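Monday, and the forks again.

Kutura had a room at the back for the teaching. Two arms on a rail, a marble top, a pink tree made of cloth or plastic or something, I never touched it to find out. You sat down, took hold of the handles, and whatever your hands did the arms did a hair later. That was the job. Lay the cutlery on the tray, clear it off, lay it again. Over 100 a shift if you were good. I was not good.

My best was 42.

The woman who had the seat before me left a note taped under the desk. Slow down at the rim, it said. Nothing else. I found it in the second week, looking for a dropped pen, and I thought it was the stupidest advice I'd ever read. Then I clipped the rim with a spoon and lost the whole take and sat there with my ears burning.

So. Slow down at the rim.

What you learn is that you don't know how you pick up a fork. You've done it all your life and your hand keeps the secret. Then somebody wants it written out in motion and you freeze, you come at the thing like it might bite. The system at Weredis that read our takes didn't care for freezing. It learned freezing. There was a batch from the spring where every arm in the building stopped dead above the spoon for two seconds, like it was saying grace, and they traced it back to one operator with a head cold who kept stopping to sniff.

They threw out 263 takes over that. I was glad it wasn't me. It could of been me.

Getow was the name on the software. Pan was what we called the pair of arms, both of them together, one name. Pan's sulking. Pan's early. Pan, for gods sake, let go. I talked to it more than I talked to my sister that year, and my sister noticed.

The afternoon I'm telling about, I had the cow forks and the cartoon ones and the pink ones, and I was tired, and I stopped thinking. Just for a bit. Rain going on the roof. Left hand, right hand.

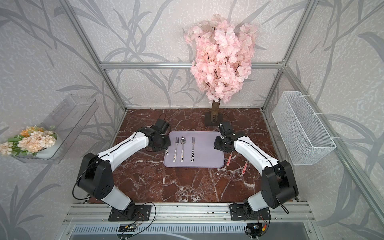
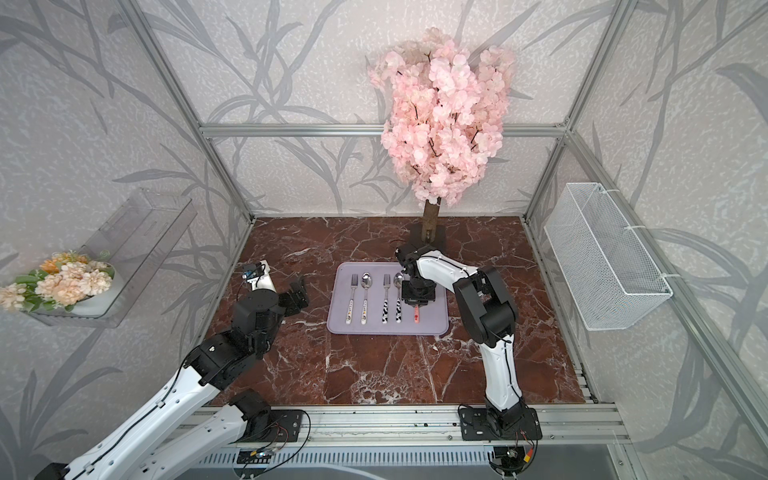
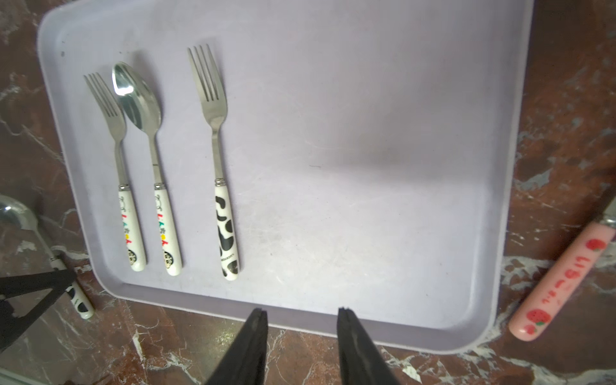
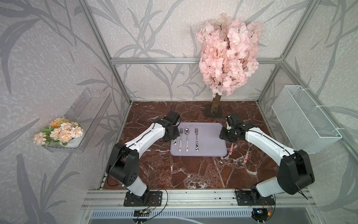
Pan and the lavender tray, Monday afternoon.

I came to – that's how it felt, coming to – and the counter said 21 since lunch. No rejects. I couldn't have told you about one of them. Somebody else's hands, I thought. Then I thought, no, mine, for once, with me out of the way.

I took the next one wide awake and dropped the spoon.

Of course.

At four the lead put her head in. Said they were going to run it on its own, did I want to stay. Nobody had asked me before. I let go of the handles. They were warm where I'd been holding them, and I put my hands in my lap and then didn't like them there and sat on them.

It went. Right arm first. It came in high and drifted down, and a little before the tray it slowed. Not a stop. Only a kind of care. I'd never done that on purpose, or I'd done it so many times on purpose that it wasn't on purpose any more.

Rim, I said. Out loud.

The lead said what?

Nothing. It's nothing. Look at it go.

It picked up a fork by the handle, turned it a touch too far, turned it back. That was me. I do that. I do it with keys, with pens, my mother used to tell me off for it at the table, stop fiddling, eat. All that turning and turning back, and here it was in a machine in a room with a plastic tree.

And the slowing down. That wasn't mine. That was hers, the woman with the note, whoever she was, she'd gone before I started and I didn't know what she looked like. But I'd got it from her and Pan got it from me. I wondered who she got it from.

The lead wrote something on her tablet and said good, good, same again tomorrow, they want the spoons on the left now. And she went.

I stayed a while. Shut the lights off down one side, the side by the door. Got down on my knees and looked under the desk and the note was still there, the tape going yellow, curling up at one corner.

I pressed the corner down. Found the pen. Under her line I wrote, don't think so much, and then I crossed it out becuase what use is that to anyone, and then I couldn't come up with anything better – my bus was in six minutes – so I wrote it again.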